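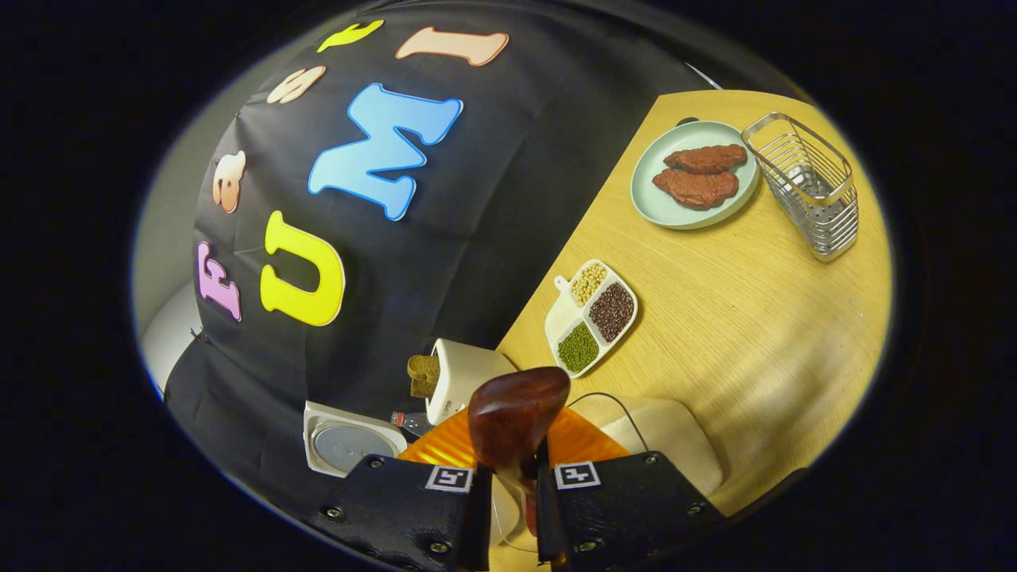
# Dotuson Dumpling Notes

Welcome, and pull up a chair! Dotuson is a set of plain text recipe cards for dumplings, put together by me (Jiahui Wan) and my aunt Shuzhen Mao, who has been folding them since long before I could reach the counter. I got tired of calling her every December to ask how much water goes in the dough, so one winter I started typing while she cooked, and it kind of grew from there.

## What's in the folder

- `dough/` has 7 wrapper doughs, from the everyday boiled kind to a hot water dough for pan frying
- `fillings/` has 13 fillings, most of them pork or egg and chive, with a few that are all vegetables
- `sauces/` is a bit thin at the moment (sorry, I mostly just use black vinegar)
- `words.txt` lists the Chinese names next to the English ones

Each card is one file. The title is on the first line, then the yield, then ingredients by weight, then the steps. Where my aunt said "until it looks right" I've tried to write down what right looks like, and where I couldn't, I left her words alone.

## Start with this one

If you've never made wrappers before, open `dough/plain.txt`. It makes 50 wrappers, enough for a hungry family with a few left over for the freezer. Mix it, let it sit under a damp towel while you chop the cabbage, and knead it again. That second knead is where it goes smooth, and I skipped it for years!

## Known gaps

Chunhua Qiu tested the fillings in her own kitchen and found the lamb one too salty, so I cut the soy sauce. The shrimp card still needs another go. Steaming times are for a bamboo steamer, and I haven't tried them in metal.

## Using the cards

Print them, change them, send them to your sister. If you fix a mistake, please write to me so I can fix it too. Last updated 15/07/2020.

Shares: 13

Comments (3)

**Miroslava Sydorenko**
I used the plain dough for my potato varenyky and it rolled out beautifully. Would you take a card for those?

**Jiahui Wan**
Yes please, Miroslava! Weights in grams if you have them.

**Jianguo Luo**
The chive filling came out watery for me. I salted the cabbage but forgot to squeeze it, so I'm trying again tonight.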